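Home | Arms | Grippers | Controllers | FAQ | Contact

Print this page | E-mail this page

Gripper Trial FAQ

Questions about the Jinik and Usska finger pads go to Mal-soon Ahn. Controller questions go to Radoslava Bednárik.

What is being compared?

Two sets of finger pads on a two-arm cell. The task is handling clothes and hangers at a wooden rack.

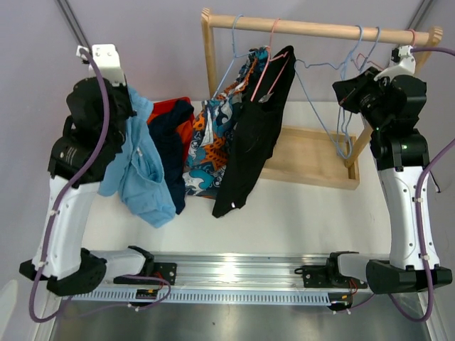 Do both arms need the same pads?

Fit matching pads for a first trial. Mixed pairs make the grip settings hard to compare.

Why test on hangers?

A hanger neck is narrow and turns easily between the fingers. We approach it with the wrist tilted and close slowly.
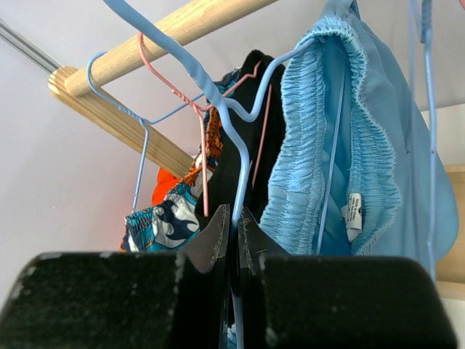 If the neck turns during the lift, lower the arm and regrip closer to the hook. Raising the grip force is the second thing to try. Log both attempts under the same trial number.

How long do pads last?

We inspect them every 212 cycles and stop at 3000. Frayed edges are noted on the sheet but don't end a trial.
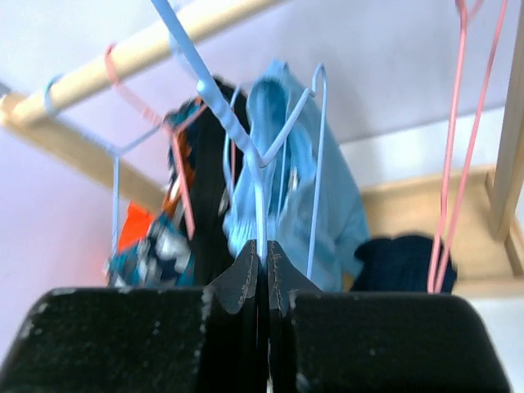 CONTROLLERS AND CAMERAS

Will the Minja controller run both arms?

One Minja unit runs the pair. The Clerkwood controller needs a separate unit for each arm, and the clocks have to be synced before a session.

Which camera view should I use?

Use the wrist view to judge the grip and the fixed view to check the arms' clearance from the rack. Record both.
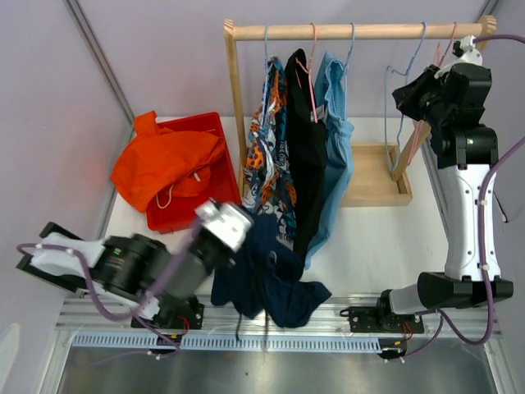

Can I send in my own garments?

Yes. Parcels that arrive by Wednesday go into the next session. Leave the care labels on.

Print this page | E-mail this page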